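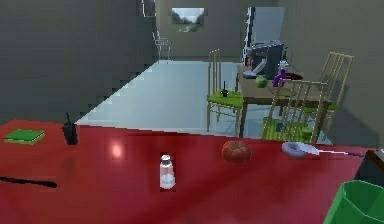
## Notes after the Vorkby short film program

Monday, January 31, 2022

I got back from Vorkby late last night and want to write some of this down before the week gets going. My short, *Redside*, played fourth in a block of shorts on Saturday afternoon. It runs 14 minutes and it took me most of two years to finish.

The projection was fine. The sound was a little low for the first film and somebody fixed it before the second. I sat near the back so I could leave if I needed to, and I stayed.

I had rewritten the ending in December. The old version had the sister come back to the house and say why she left. Floor Postma, who edited the film with me, kept asking me to try it without the speech. I said no twice. Then I cut it one evening to prove my point and the scene played better. On Saturday the room was quiet through that part, and a man in front of me leaned forward. I will take that.

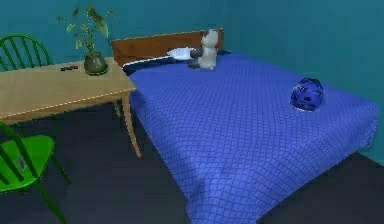
The question and answer session went for 20 minutes with all the directors on stage together. Most of the questions went to the documentary about the ferry pilots, and it deserved them. I got two. One was about how I cast the father. I met him at a staged reading of a play called *Le Roux*, where he had one page of lines and read them as if he was annoyed to be there. I wrote to him the next day.

The other question was about money. I gave the real number for the festival side of things, which is $2,992 so far in fees, travel and the subtitle file. The person who asked wrote it down. I wish more directors would say these numbers out loud. I spent my first year after school guessing.

The program had 513 submissions this year, according to the booklet. I don't know how they watch them all.

As for what comes next, I am on the third draft of the feature. The working title is *Urnix*, after the town in it. The middle is too long. There is a bus trip I like that does nothing for the story, and I have moved it three times when I should probably take it out. Floor has the draft now and will send notes by the end of the week.

*Redside* has one more screening confirmed in the spring. I'll post the time when I have it. If you were in the room on Saturday and wanted to ask something, my email is on the contact page.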